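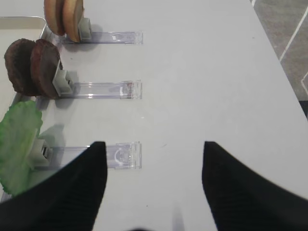

According to Robel Tesfamariam, a hamburger is a bread question first and a meat question second, and anybody who has eaten one on a stale bun already knows it. He told us this at the very first group meeting, before we had a topic, and by the time he was finished we pretty much had one.

The Bun and the Neighborhood: A Report on Bread, Lunch, and Habit
Food and Community Studies, Spring Project

How we got started

Our assignment was to pick one ordinary food and follow it through the neighborhood, from the people who make it to the people who eat it without giving it much thought. Some of the other groups took rice or coffee. We took the hamburger bun, partly because of Robel's speech, and partly because two of us grew up a short walk from the Sleiman bakery and have very fond memories of the smell coming down the block before school.

I should say at the beginning that I (Gülizar Şimşekoğlu) did most of the writing, so if this report wanders, please blame me and not the rest of the group. They were wonderful about reading drafts, even the long ones.

The bakery

Sleiman's opens to the public at six in the morning, but the ovens are going long before that. We were invited to come at 3 a.m., and we did, wearing every sweater we owned! The baker on duty was kinder to us than we deserved at that hour and let us stand by the proofing racks and ask questions.

The buns are an enriched dough, meaning there is milk, egg, and butter in it along with the flour, yeast, and salt. The milk makes the crumb soft, and the egg wash is what gives the top its color. They go into a deck oven preheated to 475 degrees, and then the heat is brought down to 400 as soon as the door is closed. We asked why they don't simply start lower, and the baker explained that loading the oven lets out so much heat that the extra at the beginning gets used up almost immediately. I tried this at home the following weekend and burned the bottoms, so I suppose my oven holds on to its heat better than theirs does, or I am just not very patient.

What I had not understood before the visit is how much of the work is waiting. The dough rests after mixing, and again after dividing, and again once it has been shaped. There is a stool by the flour bins with the paint worn off the seat, and that is where the waiting gets done.

The lunch counter

Most of the Sleiman buns that don't leave in paper bags go to Momance, the lunch counter across from the bus depot. It has been there under one name or another for as long as my grandmother has lived in the city, and she remembers when the burger came open on the plate with the top half leaning against it and you were expected to finish the job yourself.

We spent several lunch hours at the counter, and the cook let us watch as long as we kept our elbows in. Her method is to toast the cut sides on the flat top with a little butter, and to keep the lettuce away from the hot patty until the last moment. She puts it under the meat, next to the bottom bun, and says it keeps the juices off the bread. Robel disagreed with her about this (he wants it on top, where it stays crisp), and they had a long and very friendly argument that I wish we had recorded. The man beside us joined in on the side of no lettuce at all.

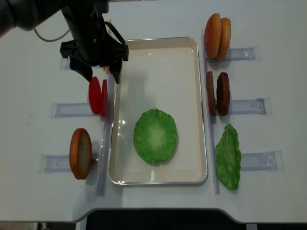
What people told us

We put out paper surveys at Momance and at the Nutum branch library, where the staff very generously gave us a corner of the front desk, and 70 people filled one in. The questions were simple: where do you usually eat a burger, who taught you how to put one together, and what would you miss most if it were left off?

I had expected the last question to be the interesting one, but it was the middle one that people wrote on the back of the page to answer. Fathers came up a great deal, and so did older sisters. One person learned at a summer job on the Skirico ferry, where the galley was so narrow that everything had to be done left to right or not at all. Another wrote that her mother had never seen a hamburger before moving here, and worked it out from the menu photo at a drive-in, with flatbread in place of the bun, and that this is still how the family makes them.

As for what people would miss, pickles and onions got the most passionate answers, and the bun was hardly mentioned. Robel took this hard. The baker at Sleiman's laughed when we told her and said people only notice the bread when it's bad.

What we would do differently

Our survey was only in English, and that was a mistake in a neighborhood like ours. We also went to Momance only at lunch, so we missed the evening crowd coming off the late buses, and the cook says they order quite differently. If another group wants to pick this up in November, we would be happy to hand over our notes and the blank forms.

Thanks

Thank you to everyone at Sleiman's and at Momance, to the front desk at Nutum, and to my grandmother, who read the section with her in it twice and asked me to add that the coffee used to be better.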